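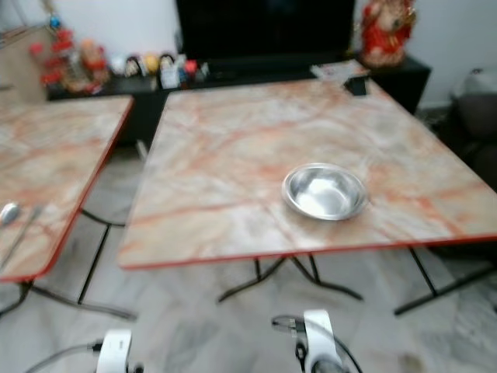
Most shared kitchens in the residence waste more bread than anything else, Kirsty Ackroyd wrote to us after she had read our first plan, and she asked why we wanted to study vegetables instead. Her remark changed the project. We had already prepared a form for carrots, potatoes and salad, but we put it aside and started again with bread only.

Bread waste in student kitchens at Flendby
Project report, second-year course in Household Studies
Oldřich Pešek and Ksawery Tokarz
December 29, 2019

1. Background

Flendby is a student residence with shared kitchens on every floor. Each kitchen has one refrigerator, one cupboard per person and a small folding table, where people prepare food and often eat it too. The nearest shop, Wernari, sells bread mostly in large loaves. A person who lives alone can rarely finish such a loaf before it becomes hard or mouldy. The bakery Bartoš sells half loaves, but it is further away and it closes early.

We wanted to know how much bread is thrown away, and at what moment people decide that it is no longer good. We did not study the price of bread, although several residents wished to talk about it.

2. Method

The work was done in March in 2 kitchens. In each kitchen we asked the residents to put all unwanted bread into a paper bag with the name of the kitchen on it. We emptied the bags every evening and weighed the contents on a kitchen scale. Crumbs were not weighed. Bread with butter or cheese on it was weighed together with the topping, and this makes our result a little too high.

The residents also received a short form with three questions: when did you buy this bread, where did you keep it, and why do you throw it away? It was permitted to leave a question without answer. Our supervisor, Ragnvald Amundsen, advised us not to ask for names, and we think this helped people to be sincere.

3. Results

Kitchen A threw away 1,639 grams of bread. Kitchen B threw away 500 grams. We had expected a difference, but a smaller one.

The forms explain a part of it. In Kitchen A most people kept the bread in the plastic bag from the shop, on top of the refrigerator, where the air is warm. The common reason for throwing it away was mould. In Kitchen B several residents cut the loaf on the first day and put half of it in the freezer. There the common reason was that the bread was dry, and some wrote that they did not know what to do with dry bread.

One answer from Kitchen A we would like to give in full: "I bought new bread and then I did not want the old one." We had no box for this reason on the form. It should have been there from the beginning.

4. A small test with old bread

For the second part we collected simple recipes which need dry bread. Nivaldo Aguiar gave us his family's bread soup with garlic and egg, and we added bread dumplings and a sweet pudding with apples. We printed the recipes on one sheet and hung it in both kitchens. The soup was the most popular. The dumplings were tried once and they fell apart in the water, probably from too little flour in our version. We have corrected the sheet after this.

5. Weak points

Our kitchens are not the same size, and we should have divided the weight by the number of residents. We also believe that some bread went into the ordinary bin at night. Finally, the people knew that we were weighing, and they may have been more careful than they usually are.

6. Next steps

The residence office has agreed to keep the recipe sheet on the wall. We would like to repeat the weighing at Flindis, the older residence across the river, where the kitchens have no freezer. The corrected form is attached at the end of this report, with the new box added under question three.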